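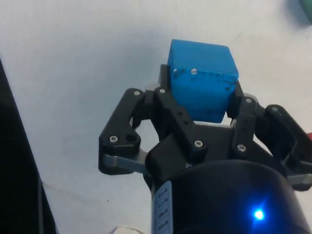 A blue cube with dark marks near the top of one side.

Sports > Kids Learn > How a Jump Rope Works

November 8, 2018, by Milagros Javier

A jump rope is a piece of sports equipment you can carry in a pocket. It has 2 handles and one cord. The cord has to turn inside the handles. If it were stuck tight, it would twist up and stop.

Many ropes have a small ring called a bearing in each handle. Tiny balls inside the bearing roll when the cord turns. Rolling takes less effort than rubbing, so the rope spins fast.

Cords can be made of cotton, plastic beads or thin wire. Beads are heavier, and you can feel where the rope is. Wire is light and quick, but it stings if it hits your leg. Start with beads.

To find your size, stand on the middle of the rope and pull the handles up. They should reach your armpits.

Turn the rope with your wrists and keep your elbows close to your sides. Jump just high enough for the cord to pass under your shoes. The jump club in Panganiban held a rope day in June. The youngest group shared a goal of 600 jumps and made 700.

Contact Lirnow Kids Sports | Copyright Lirnow | Back to top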